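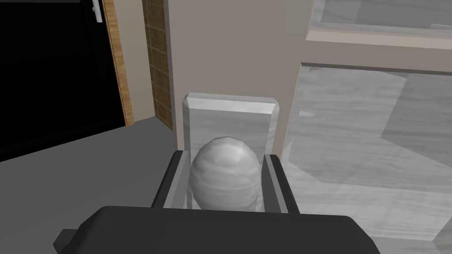 A reader wrote in response to our previous essay on simulated evaluation that a planner which performs well in a rendered kitchen has proved only that it performs well in a rendered kitchen, and that public money should not be spent on the difference. The letter went on to ask why Girnden continues to publish simulation scores at all.

The objection deserves a full answer, and part of it must be conceded. For several years the reports issued by this institute placed a single success rate at the top of the first page. That figure combined errors of perception, errors of planning and errors of control, and it gave the purchaser of a system no means of telling them apart. A low score could mean that the software had misjudged the position of an object, or that it had chosen a poor grasp, or that it had chosen a good one and closed the fingers too quickly. We published the figure because it was easy to compare. It was compared widely, and often wrongly.

The fault lay in our reporting. Simulation remains the one setting in which the position of every object is known exactly, and in which the same attempt can be repeated with one module replaced and everything else held still. In the current round, the Wuloreck planner was run on 177 grasping tasks under two conditions. In the first it received object positions from its own perception module. In the second it received the true positions directly from the simulator. It failed 19 tasks under the first condition and 5 under the second. Those two numbers, read together, tell an engineering team where to spend the next quarter. Neither number predicts how the system will behave in a hospital pantry, and we do not offer them for that purpose.

Shape matters a good deal in such tests. A gray egg-shaped object between two parallel fingers is a demanding case for contact software, as a curved surface gives the fingers very little area on which to press. Place it in front of a pale, marble-like slab and the perception module must separate gray from gray. A test designer can change the slab and keep the egg, or change the egg and keep the slab. Few physical laboratories can do so with comparable precision at a comparable cost.

There is a second matter on which our correspondent is silent. Much of the trouble in this field comes from tooling. The Majimbun and Jurkach toolchains both accept the same scene description, yet they apply different default values for friction and for the time step of the contact solver. A team that moves from one to the other without recording those values may report an improvement that no change in its planner has produced. We have received three submissions of this kind since March. All were returned with a request for the full configuration.

Girnden therefore proposes that any published simulation result state the solver settings, the source of object positions and the number of attempts per task. Results lacking these items should not be cited in procurement documents. We further propose that a physical trial be required before any system is placed in daily use, whatever its simulated record.

The revised reporting form will be open for comment until December. Vendors who wish to resubmit earlier results under the new form may do so without charge.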